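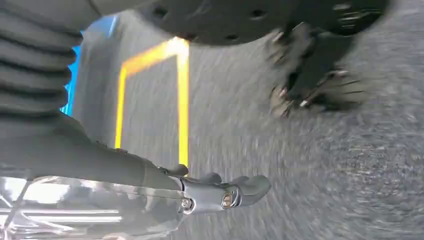

11/28/19

Packaging day, or what was left of it after the morning meeting ran over. I got to the clear plastic stuff at last! It's been piling up since the Karabulut order went out and I was sick of moving it every time I wanted to get at the bench.

Started with the Sillora sheets because they were on top. Peeled the film off one and it was gorgeous for maybe four minutes, then I'd put my thumb on it, and then my sleeve, and then it looked like every other piece of clear plastic in this place. Nahom says leave the film on until the very end and he's right, I just like seeing what's underneath (sorry Nahom). So, new habit from today: film stays on, write on the film in marker, peel at the door.

Glare was a real pain again. Under the overheads you get long streaks right across anything glossy and I can't tell a scratch from a reflection unless I tip it back and forth. Tried turning off the row nearest the wall and working by the grey light from the window, which was better until three o'clock or so, when there wasn't any. Roksolana's trick is to lay a dark tea towel under the piece and look along it from the end, almost at eye level. Tried that on the last few and scratches do jump out. I'd like a proper matte black board for this, maybe 38 cm wide so it fits the end of the bench.

Sorted into keep, trim and bin. The trim pile has 14 in it, mostly chewed corners. The bin pile hurt a bit, but they were cracked right through and I'm not gluing those again after the Tinside business.

Wiping down: plain water and a drop of dish soap, soft cloth, no paper towel. I caught myself reaching for the blue spray twice. It leaves a haze on the Prornex ones, see Roksolana's note from January in the other book. Somebody please move that bottle to the other side of the room, or I'll do it tomorrow.

Still to do: trim pile, relabel shelf 891 (the tape has gone all gummy), find out who has the good cloths. Nahom, is it you?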